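lab-upkeep list archive
December, 4:31 p.m.
From: list member, Krawczyk building

Replying to the cabinet question, since I was in there this morning anyway.

> We are moving the Vatetti glassware out of the front room and need
> shelf space for 16 boxes. Are the glass-front cabinets full, or is
> it just that things were put back in any order? Also, who has the
> lab coats now? The hooks by the door had 9 last spring and I can
> only find 5.

They are not full. The lower ones have stored items in them and the contents are mixed. I would clear one cabinet completely and give it to the glassware instead of fitting boxes in wherever there is a gap. The panes need a wipe before anything goes in.

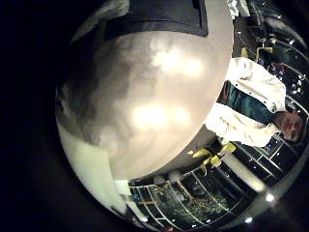 Lab coat over a teal shirt, glass-fronted cabinets behind.

On the coats, I think the other 4 went to the laundry with the Skastalex batch and were never picked up. I will call them. Until they come back, please return a coat to the hooks when you leave and don't take it to your desk.

The bigger job is the loose stuff. Cloths get left on top of whatever is closest, and cables get pushed to the side and stay there.

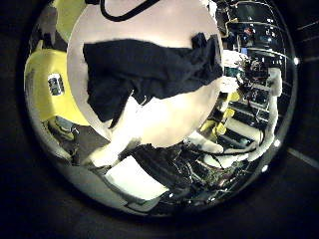
I would like one bin for cloths and one for cables, both labeled. Cables should be coiled and tied before they go in. If you don't know what a cable belongs to, put a tag on it with the month and leave it in the bin. Anything still tagged in March goes to Illoron for recycling. Small parts on the floor should be picked up the same day, because the sweeper takes them and we don't get them back.

The rack can stay where it is. I measured between it and the cabinets and there is a 31 inch gap, enough for the cart if the cart goes in straight. Please don't hang anything more on the bars until we decide what belongs there.
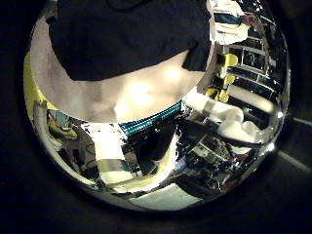
Metal rack with the yellow parts, upper right.

If the boxes can wait until the cabinet is cleared, I can do the wiping and the shelf labels. I have labels left but no marker that writes on them, so bring one if you have one.

Last updated: December
Contact the list owner | Back to top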